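Desk & Table Setups > Cords, Plugs and Power
Thread: Two little fans, one power strip, cords everywhere - how do you run yours?
Page 1 of 1

wududby_bench
Posts: 143
Started 25/11/2022

I finally have both my desk fans set up on the marble top and I love them so much! The beige one has a round grille and a tiny printed face on the base (it makes me smile every single morning) and the mint green one has the big round cage and a good sturdy base. They sit toward the back and the wood-look power strip lies on a diagonal in front of them.

The part I don't love is the cords. The white ones run right across the marble, and there's a nest of black cable by the beige fan that I keep promising to deal with. 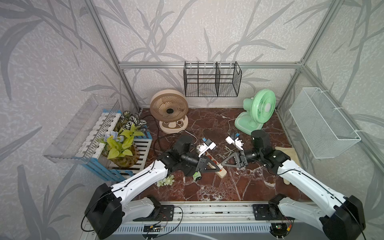

Beige fan back left, mint one back right, strip on the diagonal. Keys still on the table.

So what would you do? Strip against the back wall? Strip on the wall? I'm open to anything that doesn't involve drilling through my leaf wallpaper.

plugsnpeonies
Posts: 60

Oh that beige fan is adorable. And the red sockets against the light wood! Great strip.

I'd push it flat to the back wall, between the fans, and coil whatever cord is left behind each base. Soft ties, not the plastic zip kind. I bought a roll of the Tumby ones in September and they're still going strong.

Giltico
Posts: 800

Going to disagree. If the strip goes against the back wall you have to reach past two fans every time you want to plug something in. Leave it in the middle where your hand goes, and fix the cords. Most of the mess in these setups is spare length, and moving the strip doesn't make a cord any shorter.

plugsnpeonies
Posts: 60

But then there's a strip in the middle of the nicest surface in the room? That marble deserves to be seen!

Giltico
Posts: 800

It deserves to be used. We can both be right, it's a table.

wududby_bench
Posts: 143

Ha, okay, you've both given me ideas. I started with the light gray cable, the thin one with the ridged bit by the plug. Look at what it does when you leave it alone.
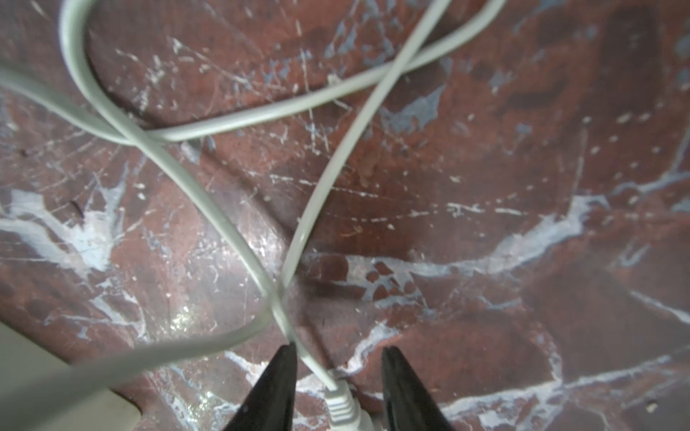

Gray cable, looping over itself

I know you're supposed to start from one end but I always want to go for the middle.

tai_by_the_window
Posts: 6

First post in this section, hi! Start from the plug end, and please don't pull. Hold the plug still and shake the rest out gently, most loops like that are only lying over each other and aren't real knots. Once it's free, lay it in big circles the size of a dinner plate. If you wrap it tight around your hand it'll curl like that again next time you use it.

Giltico
Posts: 800

Dinner plate is right. Over-under coiling if you have the patience.

plugsnpeonies
Posts: 60

I don't have the patience, I do plain circles and my cables are fine :)

More important, what else have you got on that table? You mentioned baskets in your other thread.

wududby_bench
Posts: 143

Yes!! Two baskets. The black wire one hangs from the back bar and has dividers, and the white mesh one is on the right side, long and rectangular. Then there's the clear tray on the left over the plant stand. I'm so happy with that corner, the blue and white slats with the amber pot and the lilac flowers (fake, I kill real ones).
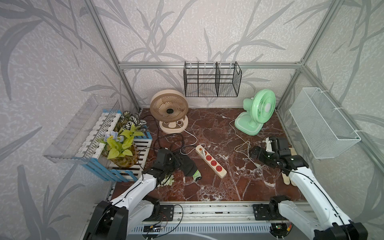
Baskets at the back and on the right, plant corner on the left

So cables could go in the black basket? One per section?

Giltico
Posts: 800

One per section, yes. That's what those dividers are made for as far as I'm concerned. Black cables at one end, light ones at the other.

tai_by_the_window
Posts: 6

I'd use the white basket for cables and keep the black one for small stuff. Cables hanging right behind the fans would bug me, you'd see them all day. A long basket also suits a big flat coil better than a narrow slot does.

plugsnpeonies
Posts: 60

With tai on this one. And the keys go in the black basket so they stop living by the power strip!

Also that striped plant behind the lilac one is gorgeous, what is it?

wududby_bench
Posts: 143

No idea what it's called, sorry! I picked it for the white stripes on the leaves.

Plan so far: cables in the white basket, keys in the black one, soft ties on the fan cords. The strip stays where it is for now because Giltico has a point about reaching past the fans - but I'm going to try it along the back too and see which one annoys me less.

Giltico
Posts: 800

Try it in the middle but straight. The diagonal would drive me up the wall.

wududby_bench
Posts: 143

I like the diagonal!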